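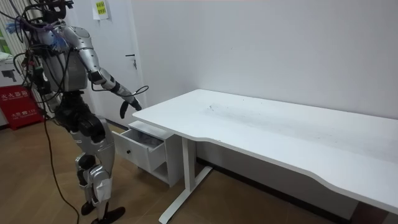 Humanoid in a shared workshop: arm cable keeps catching on the drawer

Posted by Bushra Malik

Hi all! A few of us have been building up a humanoid in our shared workshop since October, and the job we've picked for it is putting small things away in a little white drawer cabinet next to the desk. Reaching is fine. My headache is cabling. The wrist lead comes off in a big loop, and when the arm goes down into the drawer the loop swings over the top and snags on the front. I've tried zip ties every couple of inches but then the elbow can't straighten. We're on a Bestach controller, if that matters. How do you all route yours?

Zuleica Cordeiro

Ooh, been there! Zip ties are your problem, they fix the length at every joint. Anchor the cable in the middle of the forearm and again in the middle of the upper arm, and leave the elbow free with a soft loop on the outside of the bend.

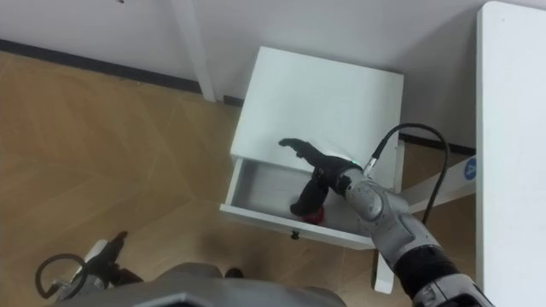
Then move the arm by hand with the motors off, all the way down into the drawer and back out, and watch where the slack wants to go. Mine needed nearly 600 mm from wrist to shoulder and I'd cut it way too short the first time (so annoying). Velcro for the anchors, please, you'll be redoing them. I'd also come at the drawer from the side where the loop hangs clear, and keep the speed low until you've done a good long run. I did 79 drops before I turned mine up, and I still found one bad spot near the wrist plug!

Girnholm

get a right angle connector. fixed it for me

Bushra Malik

Thank you both! Velcro is going on tonight, and I'll look at the connector once I know whether there's room for it at the wrist.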